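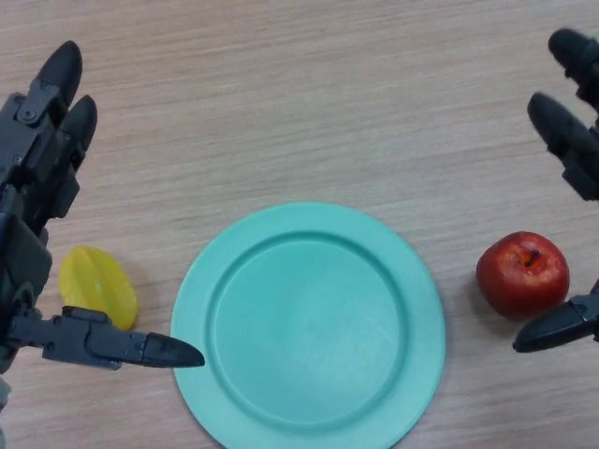 Star fruit, turquoise plate, red apple. Table set, plate still empty.

Stitano fruit-and-plate set - README

Short clips of fruit and tableware on a wooden table. Main activity is putting fruit on a plate, or taking it off again. 1,180 clips in this release, 41 different layouts. Still missing the bowl layouts, those come in August.

What's on the table

Plate: turquoise plastic, wide flat rim, round well in the middle. Same plate all through.
Fruit: star fruit and apple in most layouts. Pear, lemon and banana in the rest.
Table: light wood, no cloth. We tried a cloth, it bunched up, clips dropped.

Layouts

Each layout has a start card (what sits where) and an end card (what should be on the plate). Left and right are always as seen in the clip. Star fruit goes down at a slant or straight, both are fine, the card doesnt say which. Apple stalk direction not recorded either.

Labels

fruit_name, start_side, end_place, done (yes/no/partly)
"partly" = fruit is touching the rim but not in the well. Dariusz and Josefina labelled these seperately and then compared. Where they disagreed we kept Josefina's.

Known problems

- Star fruit spelt three ways in the older label file. Use the new one.
- Glare on the plate well in some afternoon clips.
- Layout 17 has the apple listed on both sides. Treat as right.

Changes

June 14, 2024 - removed doubles, fixed start_side for the lemon layouts, added end cards

Questions about labels to Josefina Maldonado, anything about the files to Lautaro Villalba. Please say which layout number you mean.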